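Dudholm open storage bins, grey, set of 2: my review after one year

Posted 13/09/2024 by Ximena Bravo

I bought these bins when I moved my small sewing and repair corner out of the bedroom and into the back room. English is my third language, so please forgive me if I use a wrong word for some part of the bin. I will try to be exact.

Why I wanted open bins

Before the Dudholm I had boxes with lids. The lids looked tidy on the shelf, but every lid became a little table. I put a cup on it, then some letters, then a pair of scissors, and after this I did not open the box for a month. My neighbour Deok-su Yoon repairs toys and small household things, and he works from open bins on his bench. He told me to try it for the things I use every day and to keep the lids for winter clothes. I followed his advice, and I think he was right.

What you get

The set has two bins of the same size and nothing else. There is no divider, no label holder and no lid, and you cannot buy a lid from Dudholm afterwards. I wrote to them and received a polite answer saying this. The colour is a plain mid grey. On the website it looked a little blue to me, but at home it is neutral and goes well with pale wood.

The bins arrived one inside the other with a sheet of paper between them. Mine had a smell for the first few days. I washed them with dish soap and left them near the window, and the smell went away.

How they are in daily use

The walls are straight enough that you do not lose much room at the bottom. I had a Plavari bin before which became very narrow towards the floor, and tall things always fell over in it. In the Dudholm I can lay things flat in one layer and see everything at once. For me this is the biggest advantage. When I must lift one thing to find another, I stop being tidy very quickly.

I keep the bins one behind the other on the bench. The front one is for things I still have to sort, and the back one is for things that are finished. In the evening I try to have the front one empty. I do not always manage it.

The rim is smooth and comfortable. I carry a full bin with two hands from the bench to the cupboard and it does not bend in a worrying way. I would not put books in it.

What I do not like

The floor of the bin marks easily. Anything hard that you push along the bottom leaves a pale line, and these lines do not come out with soap. I tried baking soda and also one of those white sponges. The sponge made the surface dull in that place, so I do not recommend it. The marks do no harm to the bin, only you should know that it will not look new for long.

The second problem is small objects. The floor is flat and quite smooth, so if you carry the bin at an angle, everything runs to one corner. A thin piece of felt in the bottom helps. Annunziata Barbieri from my sewing group cut one for each of her bins and she is happy with it. I took mine out again after some weeks as it collected threads and dust, and I did not like to wash it.

The third is the price. I paid more for this pair than I did for 4 of the Plavari, and I waited 20 days for the parcel. The Plavari are uglier and narrower, but if you only need to hide things in a cupboard, they will do the same job.

Mixed small things, which is the real test

Many reviews show a bin with folded towels inside. Towels look good in everything. I think it is more useful to see odd things that have no family: something flat and oval, something blue like a block, something bristly, something clear like a bottle. In a bin with a dark floor I would lose half of them. On this grey the dark things and the bright things are both easy to see, and even a transparent one shows well enough.

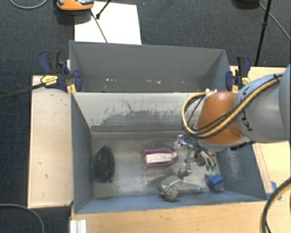 Compared with the Bosemska

I also borrowed a Bosemska bin for a few weeks. It is deeper and has cut-out handles, which are kinder to the hands when the bin is heavy. But the depth works against it for small things, and I found myself reaching down to the elbow. If you have toys or shoes, take the Bosemska. For a bench or a desk I prefer the Dudholm.

Cleaning

Warm water, soap, soft cloth. The corners inside are rounded, so crumbs do not stay there. Dry it properly before you put one bin inside the other, or they stick together and you need a second person to pull.

Would I buy it again?

Yes, for the bench. In October I will arrange the kitchen cupboard, and for that I will probably choose something cheaper. I give 4 stars out of five. The missing star is for the floor that scratches, and a little bit for the smell.

If somebody has found a good liner which can go in the washing machine, please write it in the comments.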